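Shop notebook - bench board, surface and finish
May 2, 2020

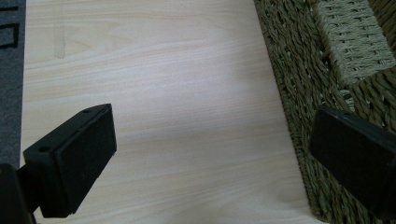

What do we want from this board before it goes back into use?
A flat face, a finish that wipes clean, and no glue left on it from tape. It doesn't need to look like furniture. It needs to take pencil, a damp rag and the odd knock, and it needs to be the same from one end to the other so that parts slide on it the same way wherever they are put down.

Notes on the board itself. Pale wood, grain running mostly side to side, pointed figure toward one corner and a few loose arcs near the edge at the other end. I am using those two spots as landmarks in these notes, "point" and "arcs", so I don't have to draw arrows on it. There is a strip of clear tape over part of the point. Teodor put it on in April as a reference mark and asked for it to stay until he has copied his layout. He says he will do that this week.

Checked flatness with the long straightedge, both diagonals and across the middle. Could not get the thin feeler under it anywhere except at the arcs end, where the thinnest leaf goes in and stops. Flipped the straightedge and got the same thing, so it is the board. Not enough to plane. If it gets worse over the summer we look at it again.

Glare is still the main complaint. With the overhead light on there is a bright patch across the upper middle and you lose a pencil line as soon as it goes through it. Manon wants to tint the finish. I would sooner try dulling it first, as tint goes patchy on wood this pale and we'd be sanding it all off again. She agreed to wait for the test pieces.

Test pieces, all cut from the offcut Ettore kept:
Piece A - sanded to 220, two thin coats of water-based matte. Dries fast. Raised the grain a bit, needed a light rub between coats. Pencil shows well and rubs out.
Piece B - sanded to 220, three thin coats of the same. Slightly more sheen than A, which I did not expect from a matte. Pencil rubs out cleaner.
Piece C - hardwax oil, one coat, buffed. Nicest to touch, but it went noticeably yellow and the pencil smears. Lino likes it. Not for this job.

Pulled tape off all of them after 7 days. A and B came up with no glue. C left a tacky line that took mineral spirits and some patience. Worth remembering if anyone oils a bench top and then wants to mark out on it.

Tape removal for the real one: warm it with the hair dryer on low, peel back flat against itself, slow, along the grain where possible. Do not use the scraper. Ettore used the scraper on the old board at Sotham and you can still feel the dents.

Felt under the board - keeping it. Without it the board creeps when you lean on it. The felt wants vacuuming before the board goes back down, one bit of grit underneath and it rocks. Also check for sanding dust along the long sides, it collects there and then ends up in the finish.

Plan as it stands:
Teodor copies his layout. Tape off. Wipe down, let it dry overnight. Hand sand the whole face with 220 on the cork block, with the grain, no orbital (swirls show under matte, see the Praren shelf). Vacuum, tack cloth. Two coats as piece A, third coat only if the pencil doesn't rub out properly. Leave it 3 days before anyone puts weight on it.

Did a quick pass over piece A with a gray pad after it had cured. Took the shine down a little more and didn't break through. Might do the same on the board at the end, will decide once it is under the lights.

Dimas asked if we should seal the underside too. Think so, one coat at least, or it will take up damp on one face only and start to cup. Adds a day. The edges get the same.

Still to get: matte finish (the can is down to the last third and has skin on it), 220 sheets, tack cloths. Cork block is in the drawer by the vise, please put it back there.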